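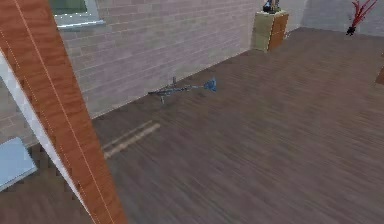
Gervásio reckons it's my network. He's had the same complaint from two other people this month, and both times it was someone running the headset and the controllers over the office wifi while half the building was on video calls. His suggestion was to plug everything in, record three fresh demonstrations and see whether the replays still wander off.

Fair enough, so I've done that, and I'm putting it all in one ticket instead of scattering it through chat where I'll never find it again.

Ticket 3021
Opened by: Vimala Arumugam
Opened on: 2019-12-22
Component: Hurness recorder, Clisik hand controllers
Scene: Hebden room (brick wall, plank floor, full textures)
Robot: Illa, single arm on the mobile base, simulated only
Status: resolved, with one bit left over (see the end)

What I'm trying to do

Teach Illa to pick a long thin thing up off the floor and bring it back. I put the headset on, squeeze the clutch on the Clisik, and the simulated arm follows my hand. Let the clutch go and the arm stays where it is while I move my own hand back to somewhere comfy. Squeeze again, carry on. Anyone who's done this for an afternoon knows you clutch a lot, especially when the job is down at floor level and your knees are the age mine are.

The target is the one with the blue head, lying near the base of the brick wall. I like it for this because the shaft is thin and you have to come at it from a sensible angle, so a sloppy demo shows up straight away.

What goes wrong

Live, everything is lovely. The arm goes where I send it, the fingers close on the shaft, up it comes. I save the demo, feel pleased with myself, hit replay, and the arm sets off in the right direction and then closes on thin air beside the shaft. Same scene, same starting pose, same seed. The recorded demo just isn't what I did!

It's not a wild miss either, which had me fooled for ages. The first reach always looks perfect. The error comes in after I've clutched once, gets worse after I've clutched twice, and by the time the arm's on its way back it's off doing its own thing well away from where I parked it.

Attempt one: plug it all in

Cable to the headset machine, cable to the sim machine, wifi off on both. Three new demos. Live control did feel a touch crisper (Gervásio may have that one). Replays were every bit as wrong as before. One of them had the fingers shutting before the arm had even finished coming down.

Attempt two: restart, reinstall, the usual

Rolled the recorder back one version. No change. Rolled it forward again. Cleared the scene cache, recalibrated both controllers, and took the left one out of the setup completely in case the two were arguing. No change. I also swapped the batteries, which I know was never going to help, but I'd run out of things to do with my hands.

Attempt three: blame the physics

Ming-te asked if the target was shifting when the fingers touched it, so that the replay was correct and the object was in a slightly different spot. Good question. I locked the object in place so it couldn't move at all and replayed the same file. The arm still missed, by the same amount as far as I could tell by eye. So whatever's wrong is in the arm's path, and the object's off the hook.

While I was at it I dumped the joint positions from the live run and from the replay and laid one over the other. They match beautifully up to the first clutch release. After that the replay has an extra little movement in it that I never sent to the arm. I stared at that for a good while with a cup of tea going cold.

Then the penny dropped, or half of it. The extra movement is my own hand going back to a comfy position. The arm isn't supposed to see that part, the clutch is out! In the replay it's acting as though I let go of the clutch a bit later than I did, so it follows my hand for the start of the trip home. And when I squeeze again it picks up late too, and loses the start of the next reach. Put those two together a few times and you're nowhere near the shaft.

Attempt four: same task, bare room

Jagadeesh wanted to know if I'd tried it in anything other than the Hebden room. I hadn't. I'd built the whole task there and hadn't thought of the room as part of the problem.

So I switched the textures off and stripped it back to grey boxes. Recorded five demos, clutching far more than I needed to, just to be mean. All five replayed spot on. Textures back on, five more, all five wrong. Off again, fine again. I went back and forth a few more times than was strictly necessary, because after two days of this it was such a treat to have something I could turn on and off.

With textures on, my machine can't keep the sim at full speed. It doesn't stutter, it slows down, quite smoothly, and you don't notice with the headset on because your hand and the arm still agree with each other. It's worst when you're looking across the room from behind something big and close. I'd been standing in exactly that sort of spot for most of the recordings.

What was happening (thanks to Aled for reading the recorder code with me)

The recorder keeps two streams. One is the hand pose, which goes through the sim and gets stamped with sim time. The other is button events, clutch included, and those come straight from the Clisik driver and get stamped with the controller's own clock. While the sim is running at full speed the two clocks agree and you'd never know. Once the sim drops behind, the clocks drift apart, and when the recorder merges the streams at save time it sorts by stamp and drops each clutch event in the wrong place among the poses.

Live control never touches the merged file, so live is always fine. That's why I kept swearing blind that the arm had done the right thing. It had.

We checked it on the worst of my files. By the end of the demo the clutch events sat 400 ms of sim time away from where they belonged, and that's a lot of hand travel if you move like I do. On a file from the bare room the gap was too small to find.

Fix

Aled's patch stamps the button events with sim time as they arrive, same as the poses. It's in the test branch of the recorder. To use it:

1. Update the recorder on the sim machine. The headset machine doesn't need anything.
2. In the recorder settings, set the button clock to "sim".
3. Restart the Clisik driver after changing it. It reads the setting once at startup and ignores you after that – I lost half an hour there.
4. Record one short demo with at least two clutches in it, replay it with the object locked, and watch the fingers.

I did step 4 in the Hebden room with every texture on and the view as heavy as I could make it. Replay followed what I'd done, clutches and all, and the fingers closed on the shaft. I may have cheered. Did another ten to be sure and they were all good.

Things that are still a bit off

The sim slowing down is a separate matter and I'm not asking anybody to fix it here. It does affect how you teach, though. When sim time runs slow your hand is quick compared with the arm's world, so a nice gentle reach gets saved as a fairly brisk one. I've started recording with the textures off and putting them back for the camera pass afterwards, and the motions look calmer for it. If you need textures on while you're driving (I do like seeing the floor properly when I'm going in low), slow your hand down a bit more than feels natural.

Also, the recorder gives no warning when the two clocks disagree. I'd love a little message at save time, even an ugly one. Ming-te has opened that as its own request, so please pile on there and not in here.

Replies

Gervásio: So not the network then.

Me: Not the network! I'm leaving the cables in though, it does feel nicer.

Jagadeesh: What about everything recorded before the patch? We've got 200 demos in the shared folder from the July batch, and most of those people were clutching.

Me: I wondered the same. The good news is the raw driver log is kept next to each file, and it has a line every 1000 ticks with both clocks in it. Aled thinks you can work out the drift from those lines and shift the button events back. I tried it by hand on two files tonight and one came good. The other is better but still closes early, and I think the sim speed was bouncing up and down between the lines, so a straight correction between them isn't enough.

Aled: I can write something that uses the pose stream to fill the gaps. Give me until after the break. Don't delete the driver logs in the meantime, any of them.

Me: Nothing deleted. I've made the July folder read-only and put a note in it pointing at this ticket. Please don't train on those files yet, and if you already have and Illa's been grabbing at the air next to things, now you know where she picked it up.

Ming-te: Does it matter for demos done without the clutch at all?

Me: The gripper button goes through the same stream, so yes, the fingers will open and close at the wrong moment. The arm path itself should be fine. Check the end of the file first, the drift is biggest there.

Marking this resolved for new recordings. The repair of the old ones stays with Aled, and I'll test whatever he sends on the file that's still closing early.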